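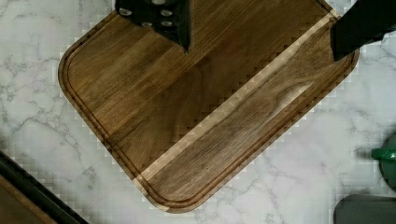 Buy One Good Board and Leave It Out

Most kitchens have too many cutting boards and not one that anybody likes. I had six. Four were thin plastic sheets that curled in the dishwasher, one was glass, and one was a souvenir from Brirnden with the town name burned into the middle.

Last February I gave them all away and bought a single hardwood board from Nieminen, the kitchen shop on the Brollden road. I think more people should do the same.

The usual complaint is price. A decent board costs more than a stack of plastic ones, and it should. Mine gets used for bread, onions and the Friday roast, and I expect it to last longer than my stove. The plastic set went every couple of years.

The second complaint is meat. Fair enough. If you cook a lot of chicken, keep one plastic board for that and put it in a cupboard. You don't need a color for every food group.

Get a juice groove. I used to think it was a gimmick, but a groove keeps tomato water off the counter, and marble stains if you look at it wrong. A shallow one is fine and is easier to wipe.

Don't hold out for perfectly even wood either. Restel sells boards sorted so that every one matches, and they charge extra for it. I would take the one with a pale streak of sapwood running through the brown. It cuts the same.

Wash it by hand, dry it standing up, oil it when it looks dull. That takes 8 minutes a month. Then leave it on the counter – a board in a drawer doesn't get used.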